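Good Practice for Recording Household Handling Tasks
Speaker notes, Flistia session, afternoon block
Slides are numbered as in the shared deck. Timings are for a twenty-minute slot.

Slide 1. Opening (one minute)

Welcome the audience and state the purpose. The session presents the Kodis handling rules as they stand after the July revision. The rules apply to all demonstrations recorded with hand-held grippers for later use in robot training. They don't cover work done on a fixed arm, which remains under the older Zorero guidance.

Mention that the full text is available on request and that the slides carry only the clauses most often misread.

Slide 2. Why written rules were needed (three minutes)

Before the revision, each site kept its own habits. When the Taşdemir and Zorero recordings were first placed side by side, 2,471 demonstrations were submitted and 2,235 were accepted. Most of the rejected recordings failed on procedure. The operator had begun before the fingers were open, or had steadied the item with a free hand and made no note of it.

Pause here. Ask who in the room has had a batch returned, and for what cause.

Slide 3. Clause 4, preparing the tool (three minutes)

Read the clause aloud: "The operator shall inspect the fingertip pads, the pivots and the full travel of the fingers before each session."

Explain that a worn pad is to be replaced on both fingers at the same time. Pads of unequal wear close unevenly, and on thin cloth the difference is enough to let an edge slip. The inspection is entered in the session log with the time of day and the operator's code. An entry made after the session does not satisfy the clause.

Slide 4. Clause 6, soft items (five minutes)

This is the longest section and the one on which most questions are received. Cloth has no fixed shape, and the rules for boxes and bottles can't simply be carried over to it. Clause 6 requires that the fingers be open on approach, that the item be left as it lies, and that the operator not smooth or fold it beforehand to make the grasp easier.
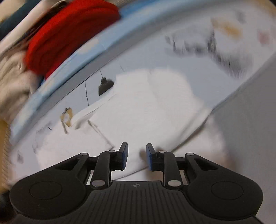 Clause 6 also sets a limit on speed. Fast movement of the wrist blurs the recording, and a reviewer who can't find the edge of the cloth can't mark the point of contact. Operators are asked to slow down over the last part of the approach and to hold still for a moment before closing. Training staff should correct this early. It is the habit that takes longest to change.

Loose items near the work, such as clips, strings and other garments, may remain in place if they belong to the setting. They should be listed in the log. An item that moves during the demonstration without being touched by the tool is reported under 6.3 and is no ground for rejection by itself.

If time is short, skip the remarks on 6.3 and go directly to the next slide.

Slide 5. Clause 9, review and retention (four minutes)

Each set is limited to 1,000 demonstrations. A second set of 1,000 may be opened only when the review of the first is closed. Reviewers may not assess their own recordings. Rejected recordings are kept, with the clause number attached, until the next revision of the rules.

Slide 6. Questions (four minutes)

Expected questions: whether left-handed operators need a separate log (no); whether a failed grasp may be submitted (yes, if marked as failed); whether Zorero sites must repeat earlier work (only where no inspection entry exists).

Written questions should be sent to the Kodis rules desk with the clause number in the subject line.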